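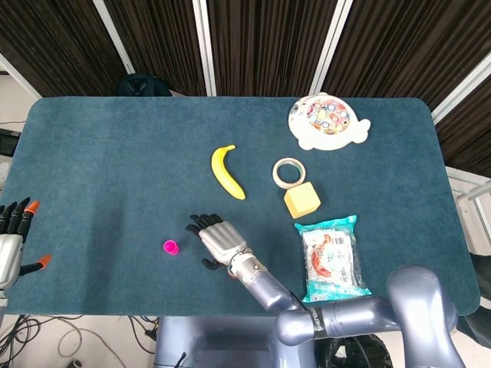
Jessie Forsyth wants it known that she read this section twice and still sent the arm home through the table, so please take the order of the steps seriously.

4.2 Setting up the grasp planner (Skernau, two-arm configuration)

1. Stop the teleop node. Skernau will let you run both, and the arms will obey whichever spoke last.

2. Load the table model and check its height against a tape measure. The default belongs to a bench at Molthorpe that you do not own.

3. Open the perception panel and press Segment. Each object should get its own mask. Where two objects touch, such as a foam cube against a roll of tape, expect one mask and split it by hand.

4. Set the planner timeout to 1740 ms. Lower values give you faster failures.

5. Pick a target, choose Left or Right, and press Preview. Watch the whole preview, elbow included.

6. Press Execute.

NOTE: Error 258 means "no inverse solution". It also means the licence has expired. We have raised this.

CAUTION: Home ignores the table model. Retract both arms by 10 cm or more before using it.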